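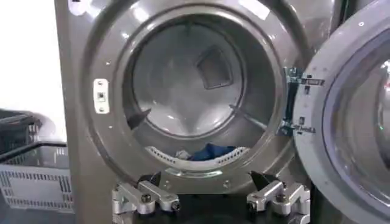 I want to make a case for the small load. I know how that sounds. Everybody who has ever written a household column has told you to wait until the machine is full, and for years I did as I was told. I let the hamper climb until the lid sat on top like a hat, and then I lost an entire Saturday to it. Sorting, stuffing, hauling, folding, and at nine at night a bed so deep in clean shirts that I had to dig my way in.

These days I wash when I feel like washing, and I love it! A few things go in after breakfast and they're on the rack before lunch. Folding takes as long as one song on the radio. I have not had a Laundry Day, with capital letters, since June, and I don't miss it one bit.

The objection is always water and power, and it's a fair one. I'm not going to tell you that running a washer for one pair of socks is good for the planet. But I think we've been a little sloppy about what "full" means. A drum packed to the door doesn't wash well. Clothes get clean by lifting and dropping and rubbing against each other, and if you've wedged them in with your knee they just go around as one big lump. My old Nustano would do exactly that, and I'd pull out a towel with a dry patch in the middle of it. A dry patch! After a whole cycle! So I'd run it again, and there went the savings I was so proud of.

The other thing I'd say is that plenty of machines have a short or light cycle that people walk right past. I owned mine for two years before I tried any setting but the first one. Read the manual, it's probably in the drawer with the takeout menus. Mine turned out to have a whole page on half loads, and a table of weights that I have since taped inside the cupboard door.

Small loads have also made me nicer to my clothes. When there are only a few things going in, you look at them. You check the pockets. You notice the button hanging on by a thread, or the spot on the cuff that wants a dab of soap first. I used to send everything through in one great armful, and I killed a good wool sweater that way, and a paperback, and on one memorable Wednesday a full packet of sunflower seeds. We were finding those for weeks.

And dark things! Dark things are the best argument I've got. If you save them up for a full load, your favorite navy pants are out of action for ten days. Wash them with whatever else is dark and handy, cool water, inside out, and they're back on the hanger by evening. I own fewer clothes than I used to because of this. I had been buying spares of everything just to get through the wait – seven pairs of nearly identical pants, when three do fine.

I'll give the full-load people one point, and it's sheets. Sheets and towels come in batches anyway, so save them up and give them a proper run. The laundromat on Zadcombe Street has big machines for this, and I still take the comforter there twice a year and enjoy the outing. There's a bakery next door.

I paid 400 dollars for my current washer, secondhand, and the short cycle takes 33 minutes. That's less time than I used to spend standing in front of the hamper feeling bad about it. Leave the door open when you're done so the drum can air out, wipe the rubber if yours has any, and go do something else with your Saturday. Mine has been going to the tomatoes.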